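Bresto Theatre Residency: Frequently Asked Questions

Updated August 19, 2023

The Bresto residency gives a director or a small company time and space to work on a new piece for the stage. Most of what people write to us about is answered on this page. Please read it before you send an email.
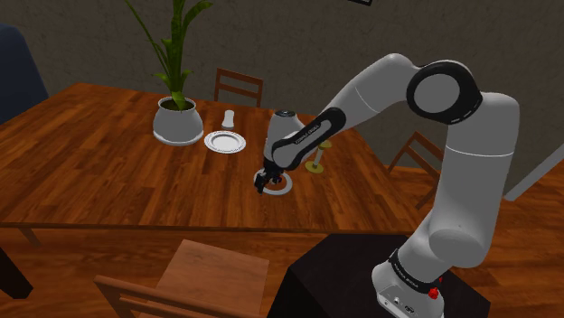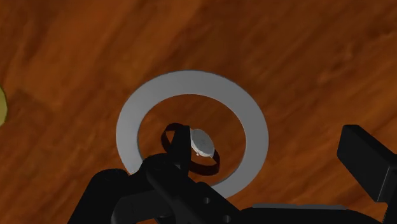 Both pictures: the ring on the wooden tabletop.

Who can apply?

Directors, playwrights, performers and companies of up to four people. You need to have shown at least one piece in front of a paying audience. Student work counts if tickets were sold. We don't take applications from agents.

Do I need a finished script?

No. Send two pages on what you want to make and how you would use the time. If there is a script, attach no more than ten pages of it. Longer extracts are not read.

How long is the residency and when does it start?

Four weeks, starting in November. The dates are fixed and we can't move them for individual artists. If you already have performances booked in that period, apply the following year.

Where will I be working?

In the Sunda studio, on the first floor. It has a sprung floor, blackout curtains and a basic lighting rig. There is a lift. The main stage is not part of the residency, though you may use it for one afternoon in the last week if it is free.

Is there a fee?

Each artist receives 400 euros a week. Companies are paid per person, up to the limit of four. Travel within the country is paid back against receipts. Travel from abroad is not covered, but we will write a letter of support if you are applying for a grant elsewhere.

Do you provide somewhere to stay?

Yes, in two shared flats ten minutes' walk from the studio. Each person has their own room. Children are welcome, pets are not.

Do I have to show something at the end?

There is an open rehearsal on the last evening. It can be twenty minutes or two hours, and you decide whether there is a discussion afterwards. No tickets are sold and we do not invite reviewers.

Who owns the work?

You do. We ask for one line in the programme whenever the piece is performed: "Developed with the support of the Bresto residency". Oral, by Defne Eren, and Wumusis, by Remzi Yazıcı, both began here and have gone on to other theatres under that arrangement.

Who chooses?

A panel of three, with at least one former resident. Remzi Yazıcı chairs it this year. Panel members leave the room when an application from someone they have worked with is discussed.

Can I have feedback if I'm not selected?

Only if you reached the interview stage. Write to the office within a month of the decision.

Can I apply again?

Yes, as often as you like, with the same project or a different one. Former residents have to wait three years.

In which language should I apply?

English or Turkish. Interviews are held online in either language.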